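March, bench notes, sidewalk unit 2 (the Jokton base)

Swapped the left drive belt first thing, the old one had a shiny patch and was starting to chirp. Tension is at 140 on the little gauge, same as the right side now. Konrad, the good hex keys are back in your drawer, sorry!! 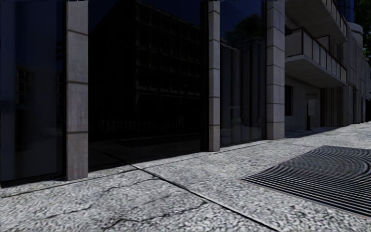 Depth filter settings are my job for the rest of the week, and I'm starting over from the stock file because the one on the unit had been poked at by all of us (me included). Run 402 in the simulator is the one I'll tune against. It has that big dark glass with a whole building reflected in it, window grid and all, and I want the planner to quit treating reflections as open space. The drainage grate goes on my list too, those close parallel bars turn into curvy ripples in the render and I'd like to try more antialiasing before touching the ground threshold.

Busisiwe has the stock file backed up under 1783. Still to do: clean the front lens cover, reseat the loose connector on the rear bumper, ask Lingyun if we have a spare belt left.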